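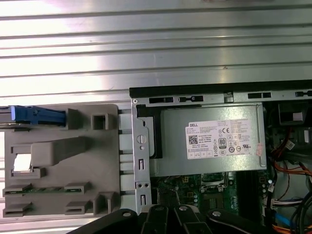
This page was last changed in May, at 14:06.

The Kusham gripper fault was a failure of force limiting in a two-finger robot gripper used at the Trustden computer dismantling line in Brutex. The gripper closed with more force than its controller had been told to allow while it was working inside opened desktop computers. The fault damaged a number of chassis and parts and led to a change in how the cell is started, stopped and checked. No injuries were recorded. It is usually treated as a case of a stored calibration value being applied to the wrong hardware.

Background

Trustden runs a line on which used desktop computers are opened and stripped for parts. The cell concerned, known by the name Kusham, removes power supplies, drive brackets and cable connectors after the side cover has been taken off by a worker. It consists of a single arm with an electric gripper and a small camera mounted near the wrist. The camera view takes in the open chassis and the gripper linkage, with power supply, motherboard, plastic bracket and wiring close together, so the space for the fingers is narrow.

Control of the cell is handled by a program called Vlad. Vlad selects a grip point from the camera image, sends the arm to it and sets a limit on motor current. The current limit stands in for a force limit, as the gripper has no force sensor in its fingers. Conversion from current to force depends on a calibration table held in the gripper controller.

Description of the fault

The gripper was exchanged during routine service for a unit of the same type with a different gear ratio. The calibration table of the old unit was restored to the new one from a backup. Vlad checked that a table was present and that its checksum was valid. It did not compare the serial number in the table with that of the gripper.

With the wrong table loaded, the force at the fingertips was higher than the requested value. The error was small on wide objects and grew as the fingers closed, so that thin sheet-metal edges and plastic latches took the largest excess. Power supplies, which are gripped with the fingers well apart, were removed without visible damage. This delayed discovery.

The fault was recorded as code 919, a general code for a mismatch between expected and measured finger position. The code had been set to clear by itself after 2 seconds if the fingers moved again. On the line it was widely taken to mean that a cable had shifted during the grip.

Discovery

The cell ran in this state for some 6 shifts. Workers at the next station reported bent chassis rails and cracked bracket latches. The first reports were put down to earlier wear in the computers. A later unit was found with a cable connector crushed against the motherboard, and the cell was taken out of service. A test with a force gauge showed the excess at once.

Safety aspects

The cell is fenced, and the arm stops when the gate is opened. The gripper, however, was wired to hold its last position on a gate stop, so that a part would not be dropped. Under the fault this meant that the fingers kept full current on the part while a worker could reach in. The review found that a hand placed between the finger linkage and the chassis could have been pinched if the part gave way.

A second finding concerned stored energy. Power supplies contain capacitors that may keep a charge after the computer is unplugged. Deforming the case of a power supply, or piercing it, can bring metal into contact with live parts inside. The line had a waiting period for discharge, but it was counted from arrival at the cell and could be cut short by hand.

Corrective measures

The review led to 4 changes:

Vlad refuses to start if the serial number in the calibration table differs from that of the gripper.

Code 919 no longer clears by itself and must be reset at the panel.

On a gate stop the gripper drops to a low holding current.

The discharge wait can no longer be shortened from the panel.

A force gauge test was also added to the service sheet after any gripper exchange.

See also

Current limiting
Calibration drift
Pinch point
Lockout and tagout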